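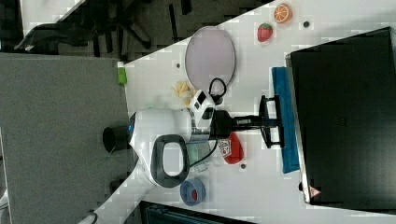 How long must the Prindeo dishwasher rest after delivery before I connect the water?
Leave it standing upright for two hours, with the door a little open, and then start from step 1.

4. First connection and first wash

1. Close the main water tap of the kitchen.
2. Screw the inlet hose to the tap by hand. Use the wrench only for the last quarter turn.
3. Put the drain hose in the sink pipe. The hose must go up once before it goes down - otherwise dirty water can return to the machine.
4. Open the tap slowly and look at both ends of the hose for drops.
5. Fill the salt container. At the first filling it needs also water, up to the edge.
6. Choose the Rinse program and let it run empty.

Note: Plates with a painted or metal rim should go in the upper basket, on the Gentle program only.

Caution: Do not use an extension cord. Pull out the plug before you move the machine.

If the display shows E2, the tap is closed or the hose is bent. Correct this and press Start again. If E2 comes back, please write to Bogdan Kaczorowski at the Nonitville service desk and give the serial number from inside the door.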